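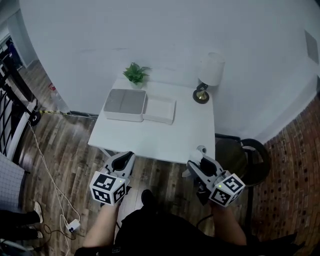 The question of where to keep household paper records is one that I have put off for most of my adult life. When my lease in Demham was renewed in October, the management office requested copies of two utility statements from the previous year, and locating them required an entire evening. The statements were found inside a cookbook. I have since adopted a plain arrangement: a lidded gray box for papers that must be kept, and a shallow white tray beside it for papers that have not yet been read. Paper enters the tray first and may not remain there longer than six days.

The method is adapted from one described to me by Ha-rang Tak, with whom I shared an office at Hestano. Her version employed 20 labeled folders, one for each category of expense. I attempted this and abandoned it within the month. Most of my folders held a single sheet, and the folder marked "General" held everything else. I now sort by year only. Within each year, tax papers are placed at the front and the remainder is left in the order in which it arrived.

Certain documents are excluded. Passports, the birth certificate and the title to the car are stored separately — they are seldom needed, and I prefer that they not be handled each time a receipt is filed. Warranties are kept until they expire. Appliance manuals are discarded, as the manufacturers generally post them online.

Jong-dae Bae has written to ask whether scanning would make the arrangement unnecessary. I have scanned the tax papers and intend to continue doing so, but I retain the originals. My landlord accepts scanned copies. My insurer did not when I filed a claim for water damage, and the matter was delayed until the paper receipts could be mailed. I have not yet decided what to do with the bank statements from before the move.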